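Arm for bedroom linen work, what to budget?
Started by tuvard_shop, October 2018

tuvard_shop
We have 12 furnished rentals and want to price out one arm for making beds. Pillows first, then covers. Potero quoted us the arm and controller with a single-finger tool. The gripper is a separate line, and so is the wrist camera. I'd like to hear from anyone who has paid for a setup like this before I send numbers to my partner. Bed work with the single finger, pressing on a pillow:
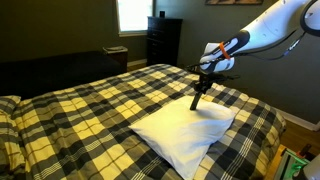 Tamunoemi Omoregie
Skip the single finger. We bought one from Lagman in May and had a two-finger gripper on order 3 weeks later. Put the money there from the start.

bornus_fan
Disagree. A finger is cheap and you learn how hard the arm can push on soft stuff. Budget for both, plus spares. We set aside around 25 percent of the arm price for tooling and used all of it.

Tamunoemi Omoregie
25 percent is fine if you have it. With one arm and a dozen units I'd spend on cable and service first.

tuvard_shop
Service is quoted per year and it's not small. The camera is the part I can't decide on. With the two-finger tool over the bedding, the wrist view gives you this much:
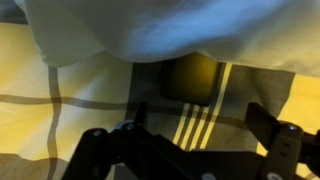
Potero wants the camera bought with the gripper or not at all, so I can't push it to next year. If I drop the finger I can almost cover it.

lowbay
Ask for a 12 month lease on the gripper and camera together. Bornus did that for us. Get the return terms in writing.

bornus_fan
Still say keep the finger.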